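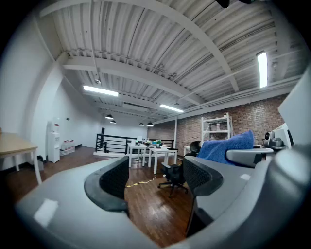
Photo: Anjani Manurung

Grekano Songbook
Progress report to the Garrido Fund
June 2020

Dear Lorena and everyone at the Fund,

I promised you a short report this time and I'm afraid I've already gone back on it, as there is a good deal to tell and I'd sooner you had the whole of it than a tidy version. Thank you first of all for your kind letter in the spring, and for letting us move the second payment. It took a great weight off us at a moment when we weren't sure whether we could carry on at all.

You'll remember that we set out to gather the songs people sang at home and at work in Folier and the villages up the Risa valley, to write them down properly, words and tune, and to put them into a book that a school or a choir could pick up and use. We said we would aim for 40 songs. At the time of writing we have 26 that I would call finished, meaning that the singer has heard or read our version and is happy with it, and a further handful where we have the tune but are still arguing over the words.

The collecting

Up to the middle of March this went along very nicely. Kobina Ackah did most of the visiting, as he has the patience for it and doesn't mind a third cup of tea. He found early on that asking someone "do you know any old songs?" nearly always got a shake of the head, whereas asking what their mother sang when she was hanging out the washing could keep him in a kitchen until dark. We changed the question on our sheet after that and I only wish we'd thought of it sooner.

The milking songs have been the happy surprise. We had budgeted for two or three and now have 8, four of them from the same farm, and all with that odd little drop at the end of the line that Esi Akpalu noticed and which we haven't come across in the songs from the town. Esi thinks it comes from singing with your head against the side of a cow. I think it may be older than that and have come over the hill with the seasonal workers. We've agreed to put both ideas in the notes and let readers make up their own minds.

From late March the visits had to stop, and most of our singers are of an age where we wouldn't have dreamt of knocking on the door anyway. We went over to the telephone. I'll admit I was gloomy about it. A telephone line flattens a voice dreadfully, and it is hard to ask somebody to sing into a receiver without the two of you feeling foolish. What got us through was letting the singers ring us when the mood took them, and leaving the answering machine on. There is one message from April, left very late in the evening, with all seven verses of the ferry song, a pause, and then "I've missed one, I'll ring back." She did, too, and the missing verse is the best of the lot.

Writing the music down

Esi has carried nearly all of this and I can't praise her enough. She works from the recording at half speed and writes a first draft by hand, then sings it back to the person over the telephone. Some of our singers never do a verse the same way twice, so she has had to choose, and she has been careful to mark where she has chosen. We've settled on plain melody lines with chord letters above and no piano part. The two schools who have offered to try the book out both told us that a piano part would only frighten people off. 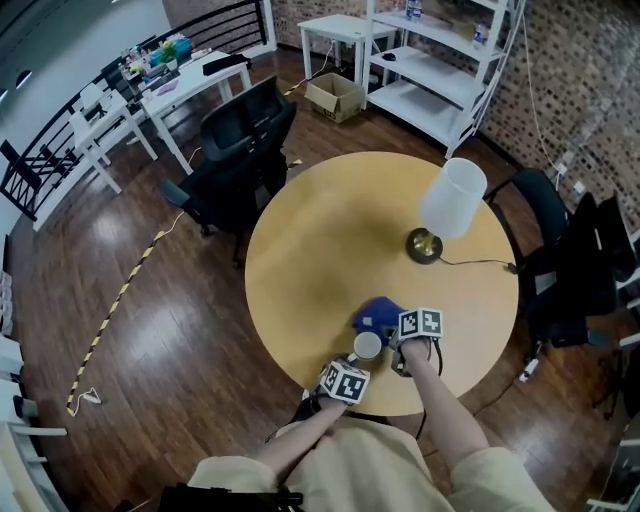

Will the songs be free for other groups to sing and copy?

Singing is free to anyone, and schools and choirs may copy single pages for their own use. The families keep their say over recordings, so anyone wanting to put one on a website or a disc needs to write to us and we'll pass the letter on.

I've put that down in full as it came up at your last meeting and I didn't answer it at all well on the day. The permission form has been redone in larger type and simpler words, and fits on one side of paper. All but one family has sent it back.

Money

We are underspent on travel and hall hire, as you would expect, and a little overspent on postage and telephone calls. Posting printed words out to singers who don't use email has cost more than I allowed for, though I would do it again tomorrow. The printer has held the price we were given last year, on the understanding that we confirm the number of copies before the autumn. With your agreement I should like to move about a third of what is left in travel over to Esi's hours. She has been working well beyond what we pay her for and wouldn't tell you so herself.

What hasn't gone well

The singing afternoons are the part I'm sorriest about. We had held 2 of the six we planned, and they were lovely, noisy things with far too much cake. The rest can't go ahead for now. We tried one by video call and I'm sorry to say it was a muddle - everybody half a beat behind everybody else, and one gentleman muted for the whole of it. We won't charge that one to the grant.

We also haven't got far with the quarry villages at the top of the valley. Kobina had one good lead there, a retired quarryman with a name for knowing the verses that aren't fit for a school book, but the telephone hasn't suited him and I think it will have to wait for a proper visit. If we go to print without the quarry songs the book will be lopsided, and I'd prefer to be late.

The next few months

Esi will go on with the half-finished songs through the summer. Kobina is writing up his notes on each singer, half a page apiece, and has asked them for a photograph of themselves when young if they're willing to lend one. Anjani Manurung is laying out the first pages and hopes to have a sample section ready to post to you, with the ferry song, three milking songs and a lullaby. Please scribble on it as much as you like.

My one request is that we be allowed to push the printing date back into the new year, to give us a chance at the quarry villages. I know you will need to talk it over, and I'm at home most mornings if it's easier to do that by telephone.

With very warm thanks from us all,

Comfort Lamptey
Grekano Songbook, Folier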